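The Plate Lady of Tuominen Street

I got to Wanda Kubiak's place at eight in the morning because she told me that's when she's at her best, and also because by noon (her words) she stops being polite about other people's dishes. I brought muffins. She looked at the muffins, looked at me, and went off to find something to put them on. Fifteen minutes later she still hadn't picked. That pretty much tells you what kind of morning it was!

If you've been to the Vormont flea market in the last few years, you've seen Wanda. She's got the long table near the bathrooms, the one where everything is a dinner plate, a cake plate, a saucer or a bowl, and where you can't buy four of anything that match. She helps people put together tables for birthdays and big family meals out of what they already own, plus maybe one or two finds, and she's been doing it ever since she quit her job in the billing office at Drollden.

"I did 21 years of invoices," she told me. "Do you know what I remember from it? The mugs in the break room. There was a yellow one with a chip. I think about that mug more than I think about my supervisor."

I asked how it started and she laughed and said it started with a fight. Her aunt had left a full china set, service for 12, and two cousins both wanted it. So it got split. Then it got split again. Wanda ended up with three dinner plates, the gravy boat and a lid to something.

"I was so mad," she said. "I put the plates in a cupboard and I didn't look at them until Christmas. And then I had more people than plates, so I mixed them in with the everyday stuff, with plastic, with whatever. My brother-in-law ate his turkey off a pie tin. And it was the nicest that table ever looked. Everybody was asking, where's this one from, where'd you get that one?"

She's big on that, the asking. She thinks a matching set shuts people up. I told her I have a matching set at home (wedding present, plain white, we use it constantly) and she patted my arm like I'd told her about a medical condition.

So what does she tell people to do? First of all, get everything out. And she means everything, the steel mixing bowls and the melamine and the good stuff you're scared of. Pile it on the table you're going to eat at, on top of whatever cloth you're going to use, and don't put any of it away until you've had a look.

"People plan a table in their head," she said. "They say, oh, I'll use the flowered ones. Then you get the flowered ones out and put them on an orange cloth and it's a completely different plate. You have to see it on the cloth."

I wanted to know if there's anything that just doesn't go together. She thought about it for a long time and ate half a muffin (off a saucer, in the end, with a gold rim and a crack).

"Too many big ones," she said. "That's the only one I'd fight over. If every plate is big, there's no room for hands. You want a big one, then a little bowl, then something flat. Steel is good. I'm crazy about steel bowls next to china. My mother would have died, she thought steel was for the dog. But you put a steel bowl next to something with little flowers on it and the flowers look twice as pretty."

What about paper plates? I was sure I had her there.

"I love a paper plate! Put it under the bread. Put it under the good plate if your table's rough. I had a lady in tears once because her grandkids had broken a platter, and I told her, honey, everybody under the age of ten gets paper, and you get the china, and you sit there like a queen."

She doesn't like it when people clear the whole table of regular life, either. The tissues can stay. The jar of whatever you're always eating can stay. She had a client over in Wokier who had hidden every single thing she owned in the bathtub before a dinner party, and then somebody asked to use the bathroom. Wanda had to leave the room to tell me the rest of it because she was laughing so hard she needed a glass of water.

I asked what she charges. It's 55 dollars for a visit, and she'll stay till it's done, and she'll take a plate as part payment if she likes the plate. She's got more than 8 shelves of them in the back bedroom now, and her husband has asked her very nicely to stop. She has not stopped.

Before I left I made her tell me how she looks over a plate, because I'd watched her do it at the market and it's sort of hypnotic. She never picks it straight up. She takes it by the edge nearest to her and tips it, so the whole pattern comes up facing her.

"Flat on a table, you're only seeing it sideways," she said. "Tip it up. See what's in the middle, see what's going on around the rim. A lot of plates have a whole second idea in the middle, and people cover it with potatoes for thirty years."

I went home and tipped up every plate in my kitchen. Mine are white all the way across. I'm going back to Vormont in December and I'm bringing cash.
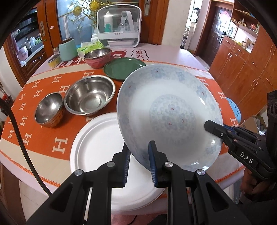
Blue flowers around the rim, a blue medallion in the middle, and steel bowls for company on an orange runner.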